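How to set up a laundry sink corner you'll love using

I put off sorting out our wash corner until November 14, 2022, and now I can't stop telling people about it! It took 20 minutes, and most of that was me shuffling bottles.

Start by looking up. Hand washing goes so much better in good light, because you can see the stain you're chasing. Recessed ceiling lights are my favorite for this – they stay out of the way and spread the light nicely. 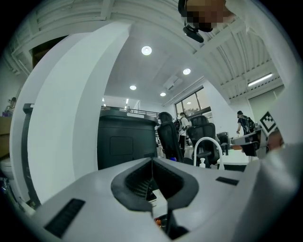

Round recessed lights overhead, with a flush air-conditioning unit between them.

Next, clear the back rim of the sink completely and wipe it down. Put back only what you reach for every wash: a pump bottle, a bar of soap in its dish, maybe one or two small bottles. Keep them clear of the faucet so the spout can swing.

If your sink has a ribbed washboard panel, keep that side free too. I love mine for collars and socks!

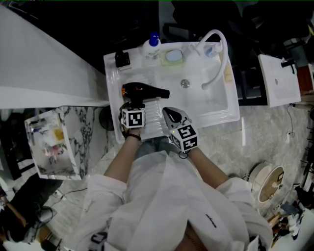

A hair dryer is great for small damp patches on a cuff or hem, but please dry your hands first, empty the basin and plug into a protected outlet well away from the water. Use the cool setting, keep it moving, and unplug it when you're done.

Smaller odds and ends can go in a clear box off to the side. I check mine every March and toss the empties.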